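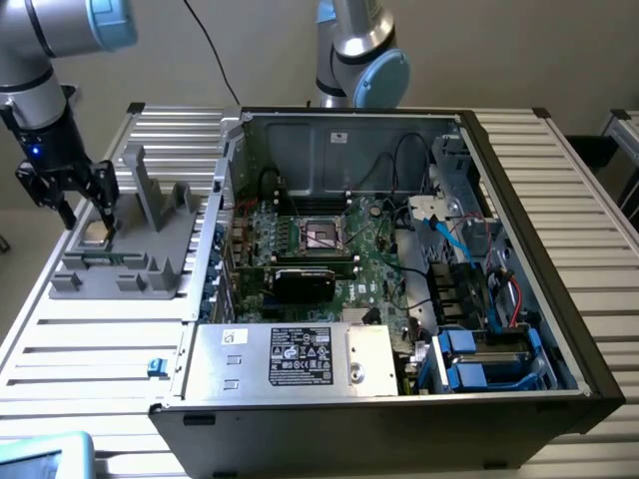

One arm of the two-arm bench cell with a chip held above the gray printed fixture. The desktop case lies on its side to the right, socket open.

Review: The Carnance Two-Arm Bench Cell in a Computer Refurbishment Workshop

Flollenell refurbishes desktop computers for schools, clinics, and small offices. The workshop has used a Carnance bench cell for processor and memory work since October, and this review covers the equipment, the software supplied with it, and the effect of both on the staff who work beside it. It is written for managers of similar workshops who are considering a purchase, and for the employees who would be asked to share a bench with one.

What was purchased

The cell consists of two robot arms, a slatted aluminum table, a two-finger gripper, and a control program called Puka. Fixtures are not included. Carnance supplies drawings for several basic designs, and the customer is expected to print or machine them. The fixture now in use was printed in gray plastic by our own staff after three earlier versions were rejected. The first held the chip too tightly, and the other two shifted on the rails when a case was set down heavily next to them.

Installation was handled by Sydorenko, a regional integrator, and took 2 weeks longer than quoted. Most of the delay concerned the guarding plan and the position of the emergency stop, which our staff asked to have moved to the side where they normally stand. Sydorenko made the change without additional charge.

Performance on the bench

The cell is assigned one narrow set of tasks. A technician opens the case, lays it on its side on the rails, inspects the board, and releases the socket lever. The arm then takes a processor from the fixture and places it. The technician closes the lever, applies thermal compound, and mounts the cooler by hand. We tried to have the second arm operate the lever and abandoned the attempt, as the levers on older boards vary a great deal in stiffness and travel.

Placement itself is very good. In the first trial period the cell handled 148 processors, and none of the sockets showed bent pins on inspection afterward. The gripper is slow in its final descent, and visitors often remark on this. We have left the speed at the factory setting. An experienced technician can seat a processor faster, but the same person cannot do so all afternoon with the same steadiness, and a damaged socket generally means a lost board.

Results with memory modules are less satisfactory. The gripper holds a module well, but pressing it home requires a force that differs from one board to the next. Puka stops the arm when the force limit is reached and asks for a person. On some afternoons it asks so often that the technician finishes the row by hand and sends the arm back to its rest position. Carnance states that a later release will address the matter. Buyers should judge the product on its present behavior.

Cables are the other regular difficulty. In an opened tower, drive and power cables are seldom where the previous machine had them. Staff now tie them back before the case goes onto the table, a step that did not exist before the cell arrived and that should be included in any estimate of time saved.

The control program

Puka is easy to learn for routine work. Jobs are chosen from a list, and the screen shows the next motion before it begins. Error messages are written in ordinary language for the most part, although "reference lost" appears for at least four different conditions and the manual treats them as one. The job editor is much harder. Only two members of our staff use it with confidence, and both needed several days of outside instruction.

The log deserves particular mention. By default it records the name of the signed-in operator next to every pause, stop, and retry. Our staff objected to this in the first week, with good reason: a person who stops the arm promptly should not appear in a report as a source of delay. The setting can be changed, but only by an administrator, and it returned to the default after one software update. We now check it after each update and post the result at the bench.

Changes for the staff

No position was eliminated. This was agreed in writing before the order was placed, and we recommend the same course to others. What changed was the content of the day. Technicians who once seated processors for long stretches now spend more time on inspection, cleaning, and fault finding. Several have reported less strain in the hands and neck.

Others are less content. Matilde Guerreiro, the senior technician on the bench, told us that she misses completing a machine from start to finish, and that waiting beside the arm is more tiring than it looks. "I am watching for the one time it goes wrong," she said. "That is work, and it should be on the schedule as work." We accept the point. Time at the cell is now limited to 2 hours before a change of task, and the attending technician is not given other duties during that time.

Training new employees has also needed attention. Placing a processor by hand used to be learned in the first month, simply through repetition. With the cell doing most of it, newcomers had too little practice to deal with a fault. Each new technician now seats processors manually on scrap boards before being signed in to Puka, and one bench is kept fully manual throughout the year.

Costs after purchase

The annual service plan is $900 and covers one visit, calibration, and telephone support. Replacement gripper fingers are sold separately. We have changed ours once, after the contact faces began to show wear. Printed fixtures cost very little in material, but the hours spent designing them were considerable and did not appear in any quotation we received.

Workshops with low volume should consider this carefully. We process roughly 900 machines a year, and at that level the cell is justified by the reduction in damaged boards and in repetitive hand work. The labor savings alone would not have supported the purchase.

Rating

Processor placement: excellent.
Memory installation: fair.
Software, routine use: good.
Software, job editing: poor without training.
Service and support: good. Telephone calls were returned the same day in most cases.
Noise: low enough for conversation at the next bench.

We recommend the cell for workshops that handle socketed boards in steady numbers and have at least one employee willing to learn fixture design. Prospective buyers should ask for a demonstration on their own equipment – preferably the oldest board they still accept – and should have the bench technicians present when it takes place.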